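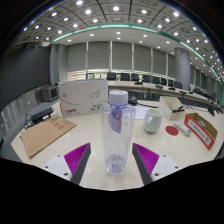

Navaratnam asked under my last thread whether the picking cell means fewer people on the night shift, and if not, why the company would pay for it.

Fair question. I've worked on the packing floor at Tundau for six years, so I'll answer for our site and no other.

Short version: same headcount on nights so far. Different jobs. Two of the packing spots on line 6 are gone and the people from them now do checks and changeovers.

Why pay for it? Sore wrists, mostly. We had 185 strain reports over the last two years and most came off the bottle lines. You pick up a bottle, turn it, put it down, all night. The company pays for that too, in sick leave and in new starters who quit after a fortnight.

The cell was meant to start in August. It didn't. The software side (they call it Dimex) couldn't cope with clear plastic. Cardboard was fine from the first day. Anything you can see through was a headache.

So now a few of us get rostered off the floor to do demonstrations. You hold the gripper in your own hand and do the pick the way you'd do it at work. Then you do it again. Upright bottles, stuff lying on its side, boxes in the way.

We've logged 3386 picks between us. A session is 50 and then you have a break. I asked for that break and so did everyone else.

It's paid at your normal rate plus the shift loading you would have got. That took three meetings and it should have been in the first email.
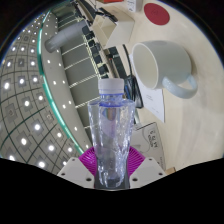 Drernadbridge, 22 November 2020

Adding to this now that I've done another round of sessions.

Grabbing a bottle low down is what most of us do without thinking about it. The engineers wanted it higher, near the shoulder. We said try both, and both are going in.

That's been the best part of it for me. In my whole time on the floor no one had asked how I pick anything up. Now there's a form for it.

The worst part is the talk in the lunch room. Some people reckon we're training our own replacements and they've stopped sitting with us. I don't think they're silly to worry. We've got a letter that says no job cuts from the cell until the agreement is up. After that we've got nothing in writing.

Other changes so far: changeovers need someone who can read a fault code, so there's a two-day course. Everyone on line 6 can put their name down. It's in work hours. Older hands got first pick, which I agree with.

Breaks used to follow the line. Now they follow the roster, and I like that less than I thought I would.

If you're on days and want to have a go at the demonstrations, the sheet is on the board next to the first aid room. Closed shoes, no rings.

Will post again when the cell has run a full night on bottles.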